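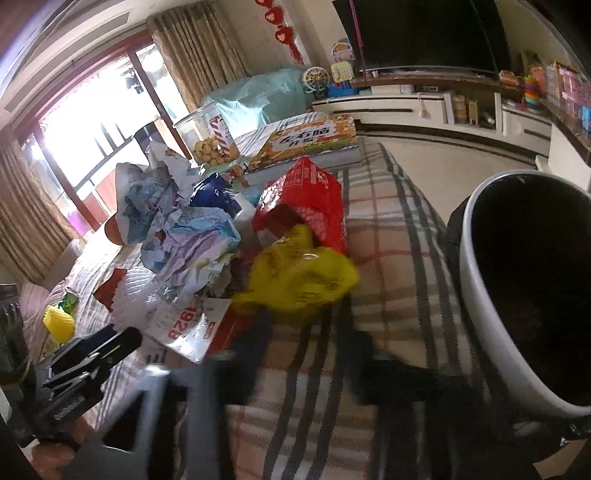

Wrappers and packets heaped together on the plaid cover, with a red snack bag behind the yellow one.

How to clear a bed that has turned into a dumping ground

A bed is the biggest flat surface in most bedrooms, so things land on it. Snack packets, a bag, bits of clothing, whatever came out of a pocket. The method below deals with the lot in one go. It needs no special kit and can be done before bedtime.

What you need
A bin bag for rubbish
A second bag for recycling
One basket for things that belong in other rooms
A damp cloth

Step 1. Take out the rubbish first
Go for wrappers before anything else. Pick up each packet and give it a squeeze. If there is still food in it, fold the top over, clip it and put it in the basket for the kitchen. If it is empty, press it flat and bin it.

Check your council's list before you recycle snack packaging. Shiny wrappers that spring back when scrunched usually go in the general rubbish, and plain paper goes in the recycling. Some supermarkets take soft plastics – keep a separate bag for those if yours does.

Look inside crumpled paper before throwing it away. Receipts and small parts hide there.

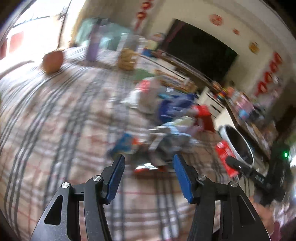
The same bed from further back, with a basket and a teal storage box within reach.

Step 2. Sort what is left
Make 4 piles, starting at the pillow end:
Clothes and other fabric
Bags
Things that live in this room
Things that live somewhere else

Don't fold or put away yet. Felista Mosoti, who sent in the original version of this method, allows herself 12 minutes for the sorting and stops when the timer goes.

Step 3. Put away one pile at a time
Fabric goes first as it takes up the most space. Fold clean clothes and put dirty ones in the wash. Empty the bags completely before hanging them up. Small items for this room can go in a lidded box, and the basket goes round the house last. Bottles should be stored upright with the caps tight.

Step 4. Shake out the cover
Gather the blanket by its corners, carry it outside and shake it hard. Crumbs collect in the folds, so turn it over and shake it again. Wipe any sticky patches with the damp cloth and let them dry before remaking the bed.

Keeping it clear
Put a small bin next to the bed and empty it when you change the sheets.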